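Visit report: Zokuveo open day, packing and kitting cell

I went to the Zokuveo open day on a Tuesday in December to look at the two-arm picking cell they have been selling since the spring. We pack mixed snack boxes for offices, and our line at Lasau still does the final pick by hand. The question I was sent with was whether this cell could take over one of our three benches without a rebuild of the room. These are my notes, tidied up for the rest of the group.

Registration was at 9:30 in the lobby. There was coffee and a folder with the program, a floor plan and a price sheet marked as provisional. Visitors were split into groups of eight. Ours had two people from a pharmacy wholesaler, a couple of students, a man who runs a gift box business, and three of us from food. Our guide was Chun-yin Liu, who works on the gripper side. She kept the introduction short and took us upstairs after ten minutes.

The first stop was the older product, a single arm on a rolling base called the Plemel. It is built for cartons and tubs and it uses suction. We watched it move boxed tea from a tray to a shelf for a while. It was quick, and it had no trouble with flat cardboard. One of the students asked whether it could handle bags. Liu said it could handle some, but that suction loses its seal on crinkled film, and that this was the main reason the company had started on a fingered gripper. We moved on after that. For anyone packing only cartons, the Plemel is the cheaper buy and I would look there first.

The second stop was the one I had come for. The two-arm cell is sold as a kit: two arms, two grippers, the mounting parts, a control computer, and the software with a year of updates. The customer supplies the table. Zokuveo runs its own trials on an ordinary table in its lab, and the sales material makes a point of this. The specification asks for a flat, stable surface and gives a maximum load per gripper of 500 grams. Our heaviest item is a jar of nut butter which goes over that, so jars would have to stay with a person. Everything else we ship is under the limit. 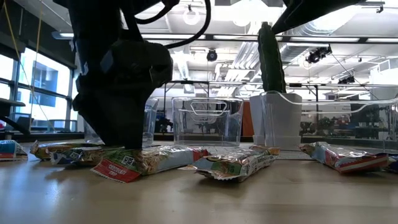 Do the items have to be lined up before the arm can pick them?

They can lie at any angle as long as they are flat and at least part of each one is in clear view. The software picks whichever item it rates easiest and works through the rest from there. Items that overlap slow it down, and a deep pile is outside what the kit is sold for.

Snack bars are the standard test item at Zokuveo. Liu gave two reasons. The wrapper is shiny, so the vision system has to cope with glare, and the crimped ends are soft, so a grip taken there tends to slip. A coconut bar was one of the flavors in use on the table. The gift box man wanted to know if the software reads the flavor off the wrapper. It can be set up to do so. You show it each product from several sides, give it a name, and it builds a profile. She said a new product takes them under an hour in the lab and that customers should allow half a day for the first few.

I asked about damage, as a crushed bar comes back to us as a complaint. The grip force is set per product, with a default that is meant to be gentle. In their last long trial they ran 2000 picks of wrapped goods and logged 153 that needed a second attempt. She did not have a separate number for damaged product and said she would send one. I have not received it yet. I would treat that as the most important gap in what we were told. A second attempt costs a few seconds, but a broken bar costs us the bar and sometimes the customer.

Speed is the other concern. The best sustained rate they quoted for the two arms working together was 772 picks in a shift, with a person loading the table and taking away finished containers. Our hand pickers do far more than that. Liu did not argue with this. The kit is pitched at low-volume mixed orders and at overnight running, and the rate is expected to go up with software releases. I wrote down "expected" and did not get a date.

Lunch was sandwiches in the canteen, 12:15 to 1:00. I sat with the pharmacy people. They had already had a smaller unit from Takagi on trial and said the hardware had been fine but the support was slow, with replies taking days. They were at the open day mainly to compare service contracts. I made a note to ask about that in the afternoon.

The afternoon session was led by Jaime Brandão, who runs installation and service. This was the most useful part of the day for me. He went through what a normal installation looks like:

Day one is a site check and mounting the arms.
Day two is calibration and the safety review.
Days three and four are product setup with your own goods.
Day five is staff training, four people at most.

Lighting comes up in the site check. Strong daylight from windows is acceptable, but if it changes a lot during the day they may ask for blinds or do a second calibration. Our bench two is next to the loading door and gets low sun in winter, so bench three would be the better place. Power is a normal wall outlet on its own circuit. No compressed air is needed, which saves us a compressor we would have had to buy for a suction system.

The service contract has two levels. The basic one is remote help during office hours with a reply the same day. The higher one adds a loan arm if yours fails and an engineer on site within two working days. Gripper fingertips are a wear part and are not covered by either. Brandão said a set lasts around six months on wrapped goods and that the customer can change them with a hex key. He passed a worn pair and a new pair along the table. The worn ones were smooth where the new ones had a fine texture.

There is a paid trial on offer. They bring the kit to your site for four weeks, set up as many as ten products, and take it away again if you do not want it. Half of the trial fee comes off the price if you buy. The next open slots are after the holidays.

My view is that the cell does not replace a bench for us at its present rate. It could make sense for the sample boxes, where the quantities are small and the mix changes every week, and where we currently pull someone off the main line to do them. I would not sign anything before we have the damage figure. If that comes back reasonable, I would ask for the four-week trial on bench three, using our six thinnest wrapped products and the two bagged ones we have the most trouble with.

The price sheet, the floor plan and both contract outlines are in the shared folder. The building is a ten-minute walk from the station and visitor parking was full by nine, so take the train if you go to the next one.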